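# Durnau library is staying open on Sundays

Sunday, July 14, 2019
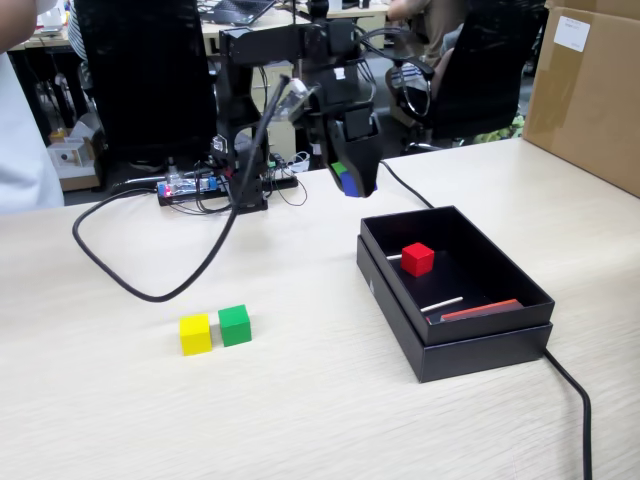
*A blue cube in the gripper, with the black cable looping over the table.*

Good news for anyone who, like me, only remembers their books are due back at the weekend – the library on Zarkine Street is keeping its Sunday hours. The trial was meant to finish this month, and I'd more or less made my peace with losing it. Then a notice went up by the front desk on Friday saying the doors will stay open from ten until four, at least until December.

I popped in this morning to find out more (and to pay a fine, let's not dwell on it). Shaohua Ren, the branch manager, told me the trial brought in 2603 visits, and 1085 of those were people who hadn't used their card in over a year. I was one of them! She'd told the council she would be pleased with half that.

"I thought we'd get students," she said. "We got whole families, and they stayed for lunch."

Lunch is a bit of a sore point, mind you. The little café run by Dosik has only been doing drinks and flapjacks on Sundays, and the flapjacks go early. From next month they'll have soup and toasted sandwiches too, and the upstairs tables will be open for eating as long as you keep the lids on your cups.

A few other changes to know about. You can now borrow up to 50 items on a family card, and you can renew them 3 times before you have to bring them back. The Sunday story hour moves to eleven, which should stop it running into the choir practice next door – anyone who sat through both at once last month will know what I mean. The local history room stays shut on Sundays for now, so if you're after the old parish maps you'll still need to go in the week.

The one grumble I heard was about the bus. The Nugroho service only runs every two hours on a Sunday, and it gets to the stop outside just before closing, so a couple of the regulars from the top end of town have been sharing lifts. Shaohua says she has written to the bus company and is waiting to hear back.

Late returns can go through the slot by the side door at any time of day.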